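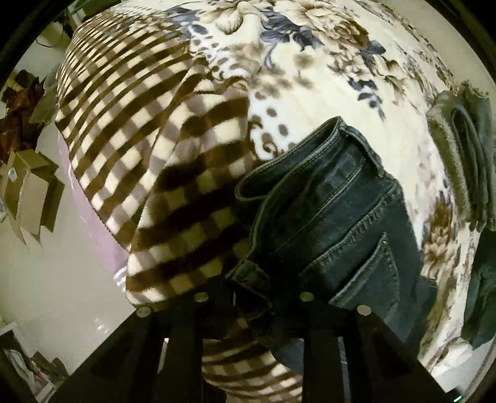
Laundry catch-up, guest bed edition. Jeans first, then the fleece blanket.

Jeans: fold in half leg to leg, smooth the seat flat, then fold up from the hem twice. I stopped hanging denim in June and got half the closet rail back.

The blanket is a Demlow, checks on one part and flowers on another. Fleece slides around, so I fold it on the bed – never on the floor, it picks up every hair.

Cold wash, low spin, no softener. Five years in and the pile is still soft.

Two more loads to go. Towels next – they can wait until after lunch.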